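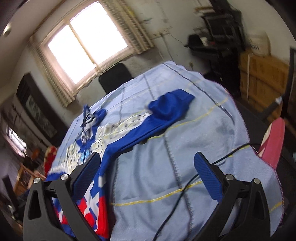 # Brisness Substation: walk-round checklist, with comments

Kept by the site inspector for the Burow distribution line. Tick, date and initial on the paper copy. Comments go in this file so the next person can see what was argued over.

## Fence and gate

- [x] Gate locks and the chain is on the right side of the post
- [x] Warning signs readable from the road
- [ ] Gap under north fence closed

The gap was marked "closed" in June. I put my boot through it. Somebody may have filled it with gravel and the rain moved the gravel, or somebody may have filled in the form. Leaving it open until I see concrete.

## Transformer 2

- [x] Oil level between marks
- [x] No fresh oil on the plinth
- [ ] Silica gel checked and changed if pink
- [ ] Fan starts on test

Akbari's service sheet says the fan was tested and "ran well." It didn't start for me on the first try or the second. It started on the third, after I'd opened and shut the control box, and I don't count that as a pass. The sheet also gives the top oil temperature as 70, with no unit and no time of day. If that's Celsius on a cool morning with the load we had, I'd like to know why no one rang. If it's Fahrenheit I'd like to know who brought the thermometer.

Gel: half pink. The sheet says blue.
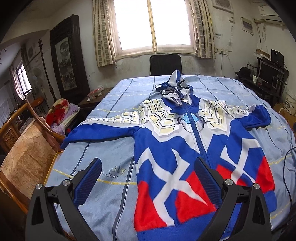 *Page last changed: 2019-08-04*

## Switch room

- [x] Door closes by itself
- [x] Rubber mat in place, no cuts
- [x] Single-line diagram on wall
- [ ] Diagram matches what is in the room
- [ ] Battery charger alarm tested

The diagram still shows the old Bakaser feeder coming in on the left-hand panel. That feeder was moved. I have been told twice that a new drawing is "with the printer." Until it's on the wall, anyone switching should go by the panel labels and call control first.

Charger alarm not tested. The test button is missing and there's a pencil-size hole where it was. I'm not poking a pencil in it.

## Earthing and clearances

- [x] Earth straps tight at both ends
- [x] No plants within reach of the busbar supports
- [ ] Portable earths in date

One of the portable earths has a tag I can't read. Treat it as out of date. I moved it to the red hook.

## Records

- [x] Logbook on site
- [ ] Fault entries carried over to the defect list
- [ ] Spares count agrees with the shelf

Job 1114 (cracked bushing, Transformer 2) is down as finished. The bushing has a crack in it. Either it was the other bushing or the job was closed from a desk. I've reopened it.

The spares list has 400 amp fuse links on the second shelf. The box is there and the label is right. The links inside are a smaller size. Please don't fit anything from that box without reading the stamp on the link.

## Result

Site may stay in service. Not passed.

To be fixed before the next visit:

1. Fan on Transformer 2, with a proper cause written down
2. Bushing, job 1114
3. Charger alarm button
4. Fuse links sorted and relabeled

The fence, the gel, the portable earth and the drawing can follow, but I'll be looking at them too. Akbari can send a new service sheet if they like. I'd sooner they sent someone to stand next to the fan with me while it fails to start.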